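What Plastic Is and Where It Comes From

Plastic is a material made of very long molecules. A molecule is a group of atoms joined together. In water, each molecule has only three atoms. In a plastic, one molecule can have many thousands of atoms, joined in a line like the links of a chain. Scientists call a molecule of this kind a polymer. The word comes from Greek and means "many parts."

The small parts that make up the chain are called monomers. Most monomers used today are made from oil or natural gas. Some are made from plants such as corn and sugar cane.

How the chains are made

Oil from the ground is a mixture of many liquids. At a refinery it is heated in a tall tower. The lighter parts rise and the heavier parts stay low, so they can be drawn off separately. One of the lighter parts is called naphtha. Naphtha is heated again, with steam, until its molecules break into smaller ones. One of these is ethylene, a gas with no color.

Ethylene is a monomer. Under the right conditions, its molecules join end to end. The result is polyethylene, the plastic used for many bags and bottles. Other monomers give other plastics:

Propylene gives polypropylene, used for bottle caps and food tubs.
Styrene gives polystyrene, used for yogurt cups and packing foam.
Vinyl chloride gives PVC, used for water pipes.

Why plastics feel different from one another

The shape of the chains matters. If they are straight, they pack closely together and the plastic is stiff. If they have side branches, they cannot pack so closely, and the plastic bends more easily. A milk jug and a bread bag can both be polyethylene. The jug has straighter chains.

Makers also mix other materials into the plastic. A white powder called titanium dioxide makes it white and stops light from passing through. Other powders give red, blue or black. Liquids called plasticizers go between the chains and let them slide, which makes a hard plastic soft. A garden hose is often PVC with plasticizer. A drainpipe is PVC without it.

How plastic gets its shape

A plastics factory usually receives its plastic as pellets, each about the size of a grain of rice. The Cindetti works in Raltholm makes lids, boxes and cases, and it uses a method called injection molding. The steps are the same in most factories of this type.

1. Pellets fall from a hopper into a heated barrel.
2. A large screw turns inside the barrel. It pushes the pellets forward and they melt.
3. The screw moves forward and forces the melted plastic into a steel mold.
4. Cold water runs through channels in the mold. The plastic becomes solid.
5. The mold opens and pins push the part out.

At Raltholm, one lid takes 18 seconds from start to finish. The mold for it has 2 halves and weighs 416 kilograms – more than most grand pianos.

The inside of the mold decides how the surface looks. A polished mold gives a shiny part. A mold with a fine pattern cut into it gives a dull one. Corners are nearly always rounded, even on parts that look square. Melted plastic flows around a curve more easily than around a sharp corner, and a rounded corner is less likely to crack.

Two families

Plastics that melt when heated are called thermoplastics. They can be melted and shaped again. All the plastics named so far are in this family.

The second family is the thermosets. Their chains are tied to each other by cross-links, which form when the plastic is first hardened. A thermoset does not melt again. If it gets too hot, it chars. Many pan handles and light switches are thermosets.

What happens to old plastic

Plastic breaks down very slowly outdoors. Sunlight makes it brittle and it splits into small pieces. Pieces less than five millimeters across are called microplastics.

Thermoplastics can be recycled, but the types must first be sorted. Look for a small triangle of arrows on the base of a bottle or tub. The number inside it, from 1 to 7, shows the type. Number 2 is the stiff kind of polyethylene and number 5 is polypropylene. Number 7 means "other." The triangle does not mean that your town collects that type – check the local list.

Words to know

Monomer: a small molecule that can join with others to make a chain.
Polymer: a very long molecule made of many monomers.
Pellet: a small grain of plastic, ready to be melted.
Thermoplastic: a plastic that can be melted more than once.
Thermoset: a plastic that cannot be melted again after it hardens.

Last updated 20 August 2018
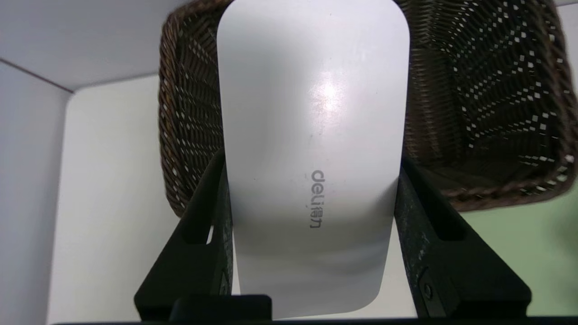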